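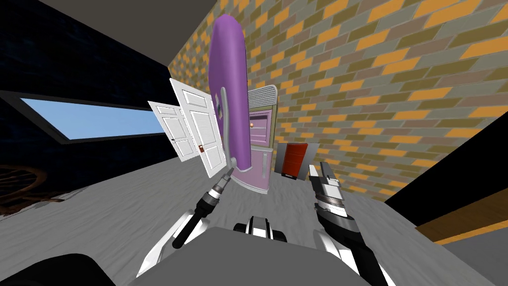 By Viera Oravec | Workshop Tips | February 4, 2022

Home Tips Workshop Kitchen Doors & Hardware Ask Us

Tags: robots at home, door handles, shop rules

Rules for letting a two-armed robot work a door

Try every new door routine in simulation before you run it on a real door. A simulated door costs nothing to pull off its hinges. Put several kinds of door in the same room, panelled ones and plain ones, with long handles and small round knobs. A routine that only knows one handle will fail on the next.

Grip a long curved handle with one hand and keep the other hand empty. The spare gripper should stay clear of the neighboring doors, and it should not be used to brace against a panel. If the first grip slips, open the fingers and start over – don't let the arm chase the handle.

Which end of the handle you take matters. Near the bottom the arm stays low, but tall doors can twist when pulled from there. Boris Jireš at the Limar shop sets a slow first pull for any low grip, and I have copied him.

On real doors:

Tighten the handle screws first. A loose handle reads as a moving door.

Mark the swing on the floor with tape. People and pets stay outside the tape while the arms are powered.

Keep the stop button in your hand. A shelf across the room is too far.

Write down the pull limit for each door and tape it to the frame. Ours says 2 kilos for the cabinet fronts. The pantry door sticks in damp weather and has its own card.

Wipe grease off knobs before a session. Cooking oil on a kitchen knob is the usual cause of a dropped grip – dish soap and a dry rag will do.

Do not let the robot work a door with someone behind it. Knock, call out, then look.

After 400 pulls, check the hinges and the finger pads. We log ours in a notebook by the bench, and the log gets read again in March when the pads are replaced.

Contact | © Dullside Workshop Pages | Back to top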